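The inventory of the flat at 16 Jultside was begun on 27/03/2022 and is not complete.

It was drawn up by Zbigniew Zieliński, tenant, in a squared exercise book. He had been an assessor of marine losses for most of his working life, and he used the format he knew: item, location, condition, value if replaced, remarks. The kitchen came first. He had intended to start with the hall, but the hall contained her coats.

Entries were made in pencil and inked over once checked. The first page ran as follows.

Kettle. Worktop, left. Working. Scale on the element. No remarks.

Bread knife. Drawer. Sharp for the first two thirds of the blade. No remarks.

Scales, Buvavero. Cupboard over the sink. Reads heavy. Remarks: she subtracted in her head.

He considered the last entry for some time and did not ink it. A remark was meant to record a defect or a mark of identification. Subtraction was neither. He tested the scales with an unopened bag of flour marked 500 grams and then with a bag of sugar, and the error was not constant. It grew with the load. This meant that she had not been taking off a fixed amount, as he had always supposed, but had been judging it each time by what was in the pan. He wrote: error varies. Then he inked the line.

The second page concerned cups and mugs. The method was to empty the shelf, set each article down, enter it and return it. Most gave no difficulty. The set from Sowa was short of a saucer. The tin cup was for measuring rice and was entered under measures. The glass with the worn rim was placed in the box marked for disposal, taken out, and placed there again.

The mug was harder. It was dark outside, a slate colour with some green or blue in it depending on where one stood, and inside it was bright yellow. He knew that she had bought it in Rerkau, in August, from a shop which sold mainly rope. He did not know the year. He knew what she had said about it, which was that a person should get something for reaching the bottom.

Under condition he wrote: good. Under value he wrote nothing. The instructions he had followed at work were clear on this point. Where an article could not be replaced, the assessor was to enter the cost of the nearest equivalent and state the basis. He had enforced this on junior colleagues. He had once returned a file over a ship's bell.

He moved the mug to the table, at the left, away from the other things, and looked at it from the far side of the kitchen and then from directly above.
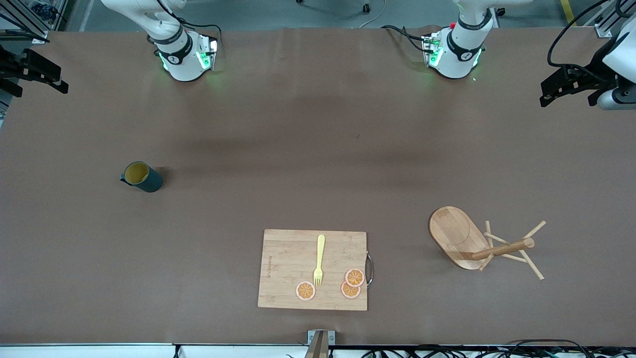

*Mug, dark outside, yellow inside. Value to be agreed.*

From the side it was an ordinary dark mug. A man sitting across from her at breakfast would see only that, and he had sat across from her at breakfast. The yellow was on view to the person drinking. He had washed the mug often enough to know the colour was there, but he had never drunk from it. The mug was hers and his was a different one, entered three lines further up, white, with a hairline crack below the handle.

He made tea. He allowed it 2 minutes, which was her figure, and not the longer time he preferred. He poured it into the dark mug and sat down on her side.

The following observations were made. With the mug full, the yellow showed as a band above the tea. As the level dropped, the band widened. Near the bottom the tea itself changed colour, from brown to something closer to amber, and the last mouthful could be seen through. The tea was weaker than he liked. From her chair the window was on the left and the door of the hall was directly ahead, so that anyone coming in would be seen before they spoke. He had believed for years that she had unusually good hearing.

He entered this under remarks. It took up the rest of the page and part of the next, and he had to rule a new set of columns below it.

The nearest equivalent was established by telephone. The shop in Rerkau still existed and still sold rope. The woman who answered said they had carried mugs at one time, from a pottery which had since closed, and that the price had been 120 with the matching plate. He said there had been no plate. She said that people often took the mug alone. He asked whether she could state the price for the mug alone, and she said she could not, it had been her father's stock, but she could go and look whether there was one left at the back.

He waited. He could hear a drawer, then a second drawer, and something being moved across a floor.

She came back and said there was one left. It was the same outside, as he had described it, but the inside was white. Did he want it put aside?

He said that it would not be an equivalent. She said no, she supposed it would not. He thanked her and gave his name when she asked for it, and spelled it, and she told him that the surname had been in the order book more than once. Somebody had written asking for another with the yellow. The shop had replied that they had none.

He asked who had written.

She read it out. It was his wife's initial. The request was for a second mug, to match the first, as a present for a husband whose own was cracked.

He wrote down the words as she had read them, in pencil, in the column for value. He asked her to put the white one aside after all. She wanted to know how it should be sent, and he said he would come for it, and asked about trains.

The hall was begun the next morning. The first entry is a grey coat, on the second hook, good condition, with a button missing at the cuff. The button was found in the left pocket. He sewed it on before going further and amended the entry.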